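Grout

Grout is the stuff that fills the gaps between tiles, and I've been reading up on it ever since I moved to Wakholm, where it seems to be everybody's favorite subject (mine too now, I'm afraid!). Most of it is cement, water and sand. The sand gets left out for narrow joints — it scratches polished stone and won't pack down properly.

The old Drerker works outside town made a lime version and once had 1,644 people on the payroll, which I still find hard to picture. 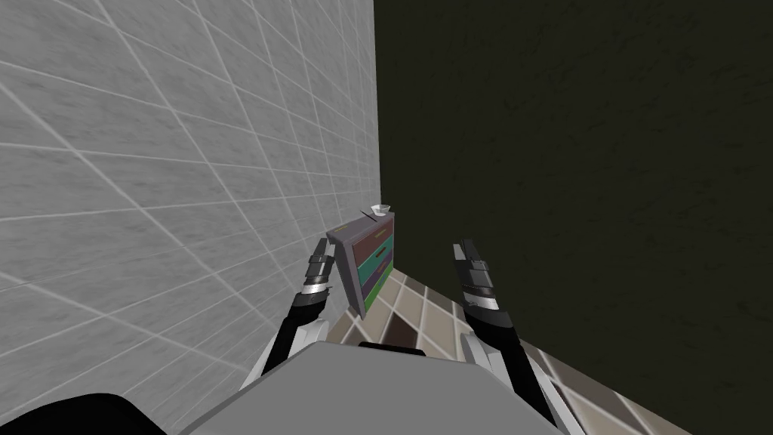

Color is where people really argue. White was the standard for years, and thin white lines between big gray square tiles still look crisp to me, though I'd go darker on a floor, especially a checkered one in beige and brown. Pale joints show every coffee spill.

Cement grout usually gets a sealer once it has cured. Epoxy grout doesn't need one, but it sets fast and it's a pain to wipe off, so my advice is to mix small batches and keep a bucket of clean water handy.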